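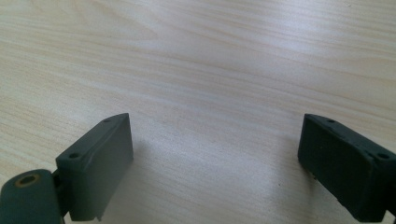
To: Skeldale demonstration list
From: Gelton site coordination
Date: 01/10/2021
Subject: Re: Start position for hand-held demonstrations

On 01/10/2021 the Hevetti site wrote:

> Our operators are unsure how each demonstration should begin.
> Some close the fingers before pressing record and some leave
> them open. Could Gelton confirm which is correct, and whether
> the start position must match the one used with the remote
> arm at Skjelbred?

Thank you for the inquiry. The following applies to all sites that record by hand, and replaces the guidance circulated in July.

Start position

Each demonstration begins with the fingers apart and nothing held between them. The tool is kept over a clear stretch of tabletop, with both pads in view at the bottom of the image. Operators should hold this position for 30 frames before moving toward the first object. Demonstrations that begin with the fingers closed will be returned to the site and will not be used for training.

The start position need not match the one used at Skjelbred. Remote sessions are stored separately and have their own home pose.

Glare on the table

Light from overhead fixtures may wash out the grain on pale wood. This is acceptable so long as the outlines of both fingers remain clear. Sites are asked not to cover the table with cloth or paper, as the surface should stay the same through a whole session. 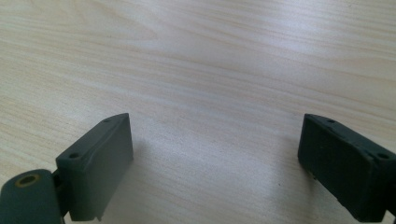

Checks before a session

Open and close the fingers fully and confirm that both pads move freely. Look over the screws on each pad. Wipe the lens. A pad with a damaged edge may remain in service if it still grips evenly, but the site should enter it in the tool log.

Number of demonstrations

The Hevetti allotment for the current task is 108, of which 90 must pass review. Sites wishing to record beyond their allotment should write to this list first.

Questions on remote sessions should be sent to the Skjelbred desk.

Gelton site coordination
Skeldale project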